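Search this site
Search
Home Reviews Admissions Paying for It Newsletter About

Gruvis College List Planner, reviewed by a parent with a spreadsheet problem

5/8/21

My daughter is a junior, which means our mailbox belongs to strangers now. I bought the Gruvis planner in a weak moment, after a webinar, for $79. It promises to turn "a mountain of options into a list you can love." I would have settled for a list I could lift.
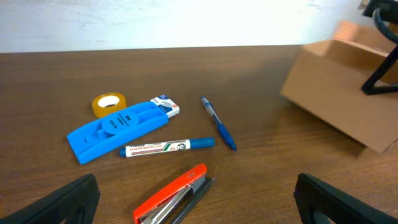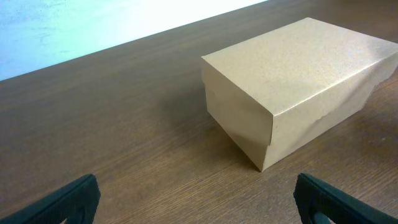
What you get

Gruvis is a paper kit with a website bolted on. The paper half is a fat workbook, a deck of cards with questions on them, and a wall chart the size of a bath towel. The website half is a search tool that claims to cover 482 colleges, and a quiz that decides what kind of learner your child is. Mine came out a "Quiet Explorer." I took it too and got the same result, and I have not been quiet since 1994.

The cards are the best part by a long way. Each one asks something small and answerable: would you rather walk to class or ride a bus, do you want your professors to know your name, how do you feel about snow in April. We did them over dinner for a week and I learned more about my kid than I had from two years of school conferences. She would like a big library and no football. Fine. That's a start.

The search tool

Here the mood dips. You enter your cards, more or less, and the site gives back a ranked list with a "fit score" out of 500. Why 500? The help page doesn't say. Our top match was Borkby, a perfectly nice small college with a very famous football team. Second was Karagiannis, which has the library but closes it at nine.

I wrote to support and got a patient reply from Henrike Heitmann, who explained that test scores and grades are weighted first and the card answers are used "to refine." In plain words, the thing sorts by numbers and then sprinkles your personality on top like parsley. You can turn the test score off, but the switch is buried under Account, then Profile, then Advanced, a spot I associate with deleting things by accident. With it off, our list changed almost completely — and got a lot more interesting.

Compared with Narkuro

A neighbor swears by Narkuro, which is all online and charges by the month. I tried the free trial. It's faster and the cost pages are far better, with aid laid out in a way that a tired person can follow. It also emails you every morning, including one with the subject line "June is closer than you think!" Gruvis has emailed me once, to ask for a review.

Should you buy it?

If you can find the card deck used, buy that and skip the rest. The workbook repeats what any decent school counselor will hand you free, and the wall chart kept falling on the dog. At full price I'd want a search tool that listened to the cards first.

We did end up with a list. Borkby is still on it, because she liked the dining hall menu.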